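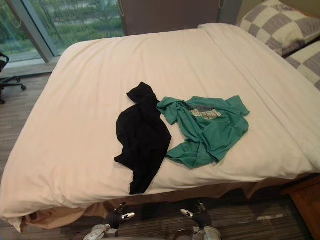
Everaldo Barros asks whether tees fold better on a bed or a table. Bed, every time! You get room to spread out, and a flat duvet is kind to your back — well, kinder than the floor.

1. Lay the shirt face down and smooth it from the collar.
2. Fold both sides in, sleeves back.
3. Bring the hem up, then fold again. 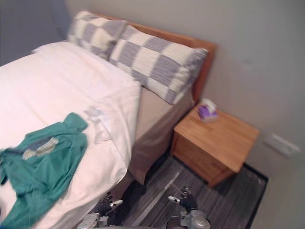 *Green top on the duvet, bedside table to the right.*

Dark colours go in their own pile. I do 20 pieces before my tea goes cold — love it!

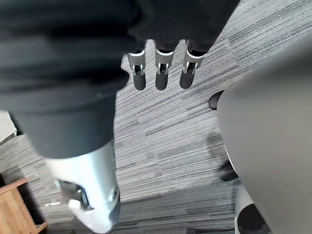
Then straight into the drawer, standing on edge.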